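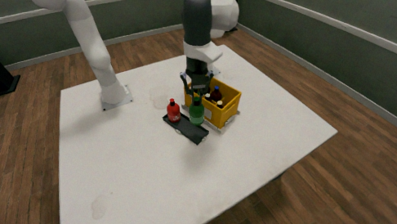

Sushil Bhatia had promised Livard a number by July, and the number he had was 99. Out of 100 simulated runs, the arm had moved the bottles from the tray to the crate 99 times. He had checked the script twice. Then he went to make tea and came back uneasy.

"What's wrong with ninety-nine?" Awan asked from the next desk.

"The real one doesn't do that."

"How well does the real one do?"

"Worse."

Awan rolled her chair over. She had written most of the scoring code the year before, when the project was still called Godgate and had twice the people. She scrolled down to the part that decided whether a run had worked. A bottle counted as packed if its center was inside the walls of the crate when the clock ran out.

"Inside the walls," she read. "It doesn't say anything about the hand."

Sushil opened a run at random and stopped it near the beginning.

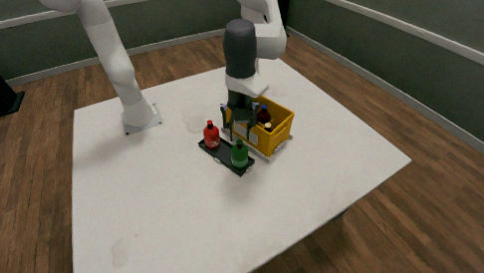

Red and green on the tray, fingers open.

"Nothing in the hand," he said. "So at this point we know that much."

"And the script doesn't ask."

"The script never asks. If the arm is holding a bottle in the crate when time runs out, that's a pass. It could hold on to it all day."

They wrote a new rule before lunch. The fingers had to be open and clear of the rim, and every bottle had to stay put for two seconds after that. Awan wanted three seconds. They argued about it for a while and kept two, as the lab with the real arms used two and Sushil wanted to be able to compare.

He also changed the starting positions. In the old set the bottles began in the same places every time, give or take the width of a cap. He let the tray turn a little and let the bottles slide along it, and he queued 334 runs because that was what the machine could finish overnight.

At four in the morning he woke up and looked at the results on his phone, lying on his side so the light wouldn't wake his wife. The early runs were bad. He put the phone face down on the floor and did not sleep much.

Awan was already in when he got there. She had pulled out 16 failures and was going through them slowly, one after another, writing in pencil on the back of an envelope.
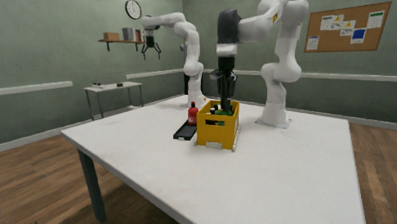 Fingers in the crate, the red bottle next to it.

"I like this angle better," she said. "From the other side I kept losing the fingers behind the wall."

"Is it letting go?"

"Not in this one. I ran it to the end." She turned the envelope around so he could read it. Most of the lines said the same thing — held, held, held, tipped, held.

"Pidico are going to ask where the ninety-nine went," he said.

"Did you send it to them?"

"In May. It's on their website."

Awan pushed the envelope across to his side of the desk and started the next run. Sushil opened a new message, typed the address, and sat looking at the empty subject line while the arm came down over the tray again.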